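# Mamano (shelf-picking kit)

**Mamano** is a shelf-picking kit sold by Bittencourt for small grocers, stockrooms and training labs. I keep this entry up to date myself, so expect a few opinions mixed in with the facts (sorry, Otis). Last revised 28/12/2023.

## What it does

The kit takes packaged goods off a shelf and sets them in a tote, or does the same job in reverse. You give it a list of products, it works through the list, and it stops and beeps when it can't find something. It's sold with the arm, a mount, the software and a spare set of finger pads. The shelves are up to you!

## Background

Solange Caldeira started the project at Gustildale, and the first kits went out in June. Otis Halvorsen joined later to write the picking software, which is called Otstead and can be licensed without the arm. I've used both, and I like Otstead a lot more since they added the undo button.

## Shelves and stock

Light cartons are where the kit is happiest. Snack boxes are great practice because one brand gives you lots of colors in nearly the same shape – the sea salt pretzel crackers come in blue, the honey mustard ones in yellow – and the little purple boxes packed in rows on the level below are a much fussier job than the big upright ones.

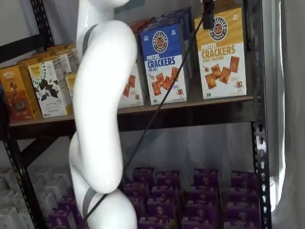
## Setup and limits

- Setup took me 80 minutes the first time, most of it spent teaching the arm where my shelf edges were.
- The product library holds 700 items. Seasonal packaging counts as a new item, so it fills up faster than you'd think.
- Error 1407 means the arm has lost its home position. Restart Otstead first, then the arm, in that order.
- Bags are hit or miss. I'd stick to boxes for now.

## Service plan

Bittencourt offers a yearly plan with 40 support calls, plus replacement pads. I've gone through very few of mine, and most of those were about error 1407.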